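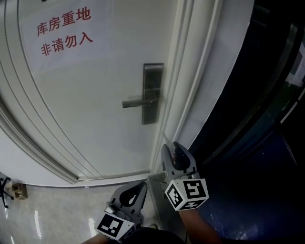 Storeroom Signs and Access: Project Report

Students: Sheyla Villca, Nipon Mahawong, Ulises Ospina
Supervisor: Igor Zeman
Submitted: Sunday, August 29, 2021

1. Background

Our department keeps shared equipment in a storeroom off the ground floor corridor. The notice taped to the door is printed in red Chinese characters. The upper line, 库房重地, says that the storeroom is a restricted area. The lower line, 非请勿入, says not to enter without invitation. The wording is common on storeroom doors and is very short, four characters to a line. It gives no name to ask for and no hours.

Many students in our year do not read Chinese. We wanted to find out how many people understood the notice, and whether a different one would cut down on visitors who try the door without asking.

2. Method

We handed out a one-page questionnaire in January and received 142 completed copies. It had 10 questions. The first showed the two lines of the notice and asked what they meant. The rest asked whether the person had ever needed something from the storeroom, and what they did to get it.

Ulises also interviewed Gilberto Ticona, who keeps the loan book. The book had 177 entries for the school year. We copied the item and the date of each loan but left out the names.

3. What we found

Readers of Chinese had no trouble with the notice. Several said the first line sounded stern for a room that holds extension cords and folding chairs. Most of the others guessed it was a warning of some kind, and the guesses included wet paint, high voltage and a meeting in progress. Red lettering seems to have done most of the work for them.

The complaint we heard most often was about the second line. People who understood it wanted to know who does the inviting. Gilberto said he gets asked this in the corridor and would like it written down.

We also looked at the door itself. The handle is a dark gray metal lever on a tall plate, and the door is off-white with raised molding. White paper on an off-white door does not stand out much, even with red print. The sheet is fixed with tape, and in our opinion a holder would be neater.

4. Proposed notice

Our draft keeps both Chinese lines at the top, in red, and adds English and Spanish under them. Below that is the name of the person to contact and the loan hours. We tried 6 layouts on plain paper and picked the one with the largest contact line. A pale yellow sheet was easier to spot than white from the end of the corridor.

5. Limits

The questionnaire went only to students, so staff and visitors are missing. We have not yet tested the new notice on the door. Sheyla will put it up at the start of next term and go through the loan book again after four weeks.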